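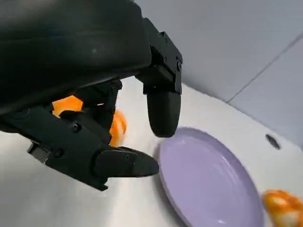
The hand over the purple plate, with something orange in its grip.

I spent most of Sunday on the hand, so this post is about screws. If you came for the arm tuning, that will have to wait until I've got through the notes.

The cell is in the back half of the workshop at Gusham. It has one arm, one hand and a light grey table, and the job it does all day is pick something up and set it down on a plate. We call the whole thing Drollholm, after the label on the crate the table came in. The hand is a Starell. It has been on the arm since May and has needed more attention than everything else in the cell put together.

The trouble is the small screws in the finger joints. They back out. You can't hear it and you can't see it from the operator's chair. What you notice is that a fingertip starts landing a bit to one side of where it should, and then the plate gets bumped. I used to fix that in software by shifting the target over. That works until the screw comes out altogether, and then you are on your knees with a torch.

So now I check the hand every 140 cycles. It takes 15 minutes if nothing is wrong. I park the arm, hit the stop, and hold each fingertip between finger and thumb and rock it sideways. A good joint has a tiny bit of give and then stops dead. A loose one clicks. I go from the tip back towards the palm, because if you start at the palm you end up blaming the wrong joint.

On Sunday two of them clicked. Both were on the same finger. I took the screws right out, cleaned the old thread compound off with a rag and a bit of metho, and put them back with a fresh dab of the medium stuff. Don't use the strong one. I did that once and rounded the head getting it out again, and that cost me an evening and a colour of language I won't repeat.

After that I wiped the fingertips. They pick up a film from handling glossy things, and the grip gets vague. Warm water and dish soap on a cloth is enough. The Kouris wipes we were given leave a residue, so they've gone in the drawer with the other things we were given.

Last job is the plate test. I run the arm at its slowest speed, with something in the grip, and bring the hand down to the rim. I watch the gap between the fingertips and the plate, and if it stays the same over a few passes I leave it alone. The purple plate is good for this. A black fingertip shows up well against it, much better than against the white one I had before.

I still need to order more of the short screws. There are 2 left in the tin, and one of those has a chewed head. I also want to redo the cable tie at the wrist, which is in the way every time I reach for the back joint. That's next weekend, if the compressor behaves.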